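Facilities Support – Ticket 668
Subject: Clear acrylic enclosure, side tube fitting and panel seams
Reported by: Siwan Gethin
Assigned to: Clive Oakley
Product: Dratell clear enclosure, supplied by Magbanua
Status: Open – awaiting supplier

Summary of request
The requester reports that the clear enclosure rocks slightly when set down and that the tube on its side can be turned by hand. The product sheet states that the tube is a fixed fitting. The requester asks whether the enclosure may remain in service and whether the joint may be resealed on site.

Entry 1 – Initial review (C. Oakley)
The enclosure was examined on a white tabletop under normal room lighting. The tube projects from one side and meets the wall of the box at a thick, clear ring. Staff are reminded that the enclosure must be lifted by its base and never by the tube or the ring. Glare on the clear panels can easily be mistaken for a scratch, and any suspected mark should be checked from a second angle before it is reported. 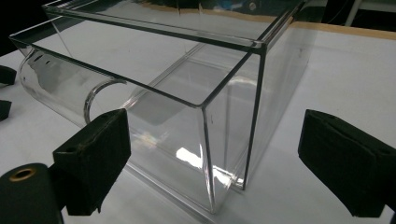
Entry 2 – Stability check (C. Oakley)
A level was placed on the table and gave a satisfactory reading. The enclosure was then turned end for end and pressed lightly at each top corner. Movement was felt at one corner only, and it stayed with the same corner of the box after turning. The table is therefore ruled out as the cause.

Entry 3 – Joint check (L. Wibisono)
The tube turned by about 15 degrees under light hand pressure and then stopped. No cracking was heard. The seams were checked by touch with a dry cloth, and no sharp edges were found. For this check the enclosure was placed on the white sheet with its long side running away from the front of the table. This position is recommended for any repeat check, as both sides can be reached without leaning over the box.

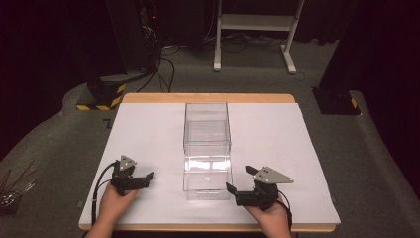 Enclosure on the white sheet, positioned with its long axis running away from the front edge of the table.

Entry 4 – Supplier contact (S. Dawber)
Magbanua was contacted on 11th July. The supplier advises against resealing on site – general-purpose adhesives may cloud the panels – and has asked for the order reference and a written account of the movement at the ring. Both have been sent. A reply is expected within 6 working days.

Interim instructions
Keep the enclosure on a flat, covered surface.
Do not turn the tube or place any weight on the top rim.
Clean with a soft cloth and plain water only.
Report any further movement under this ticket number.

Next action: S. Dawber to record the supplier's reply and confirm whether a replacement ring will be issued.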